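Skurkley recycling plant open day — quick notes

Went in February, got there at 9 and the lot was already full, so park on the Solbridge side and walk. Gate is badly signed. Free entry but you need closed shoes, they do check. Woman ahead of me got sent back to her car.

First hour was the talk. Too long, bad mic. Plant takes e-waste from 13 towns now, used to be only Saltance. They say 240 tons last year. Mostly old TVs, printers, office PCs. Then a yellow vest and earplugs and off we go in groups of 30.

Started with the sorting hall. Cold, loud, smells like burnt dust. Then the computer area, which I liked best, could of stayed longer.

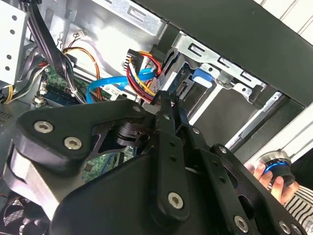 Inside a desktop case, cables and drive bays.

Guide said cables go in one stream, boards in another, steel last. Boards are where the money is. Batteries are the big headache — one in the wrong bin and you get a fire, they had two last summer. Please tape the ends before you drop them off. He said it maybe five times.

Asked about my old laptop. They take it, no charge, but pull the drive first or pay for shredding. Didnt catch the price.

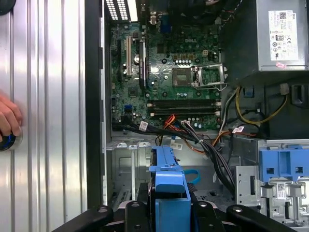
Shredder was next, behind glass. Big Hsueh machine, whole floor shakes. Kids loved it. Ten minutes there and then we got moved along for the next group.

Lunch was chili or a cheese roll, cash only. Chili ran out before noon. Coffee fine. Gift table had key rings cut from circut boards, bought one.

Swap shelf by the exit is worth a look — lamps, radios, a nice desk fan. You can take one thing. Closes at 3. Bus 80 back into Saltance stops right across from the gate, hourly, and I missed it.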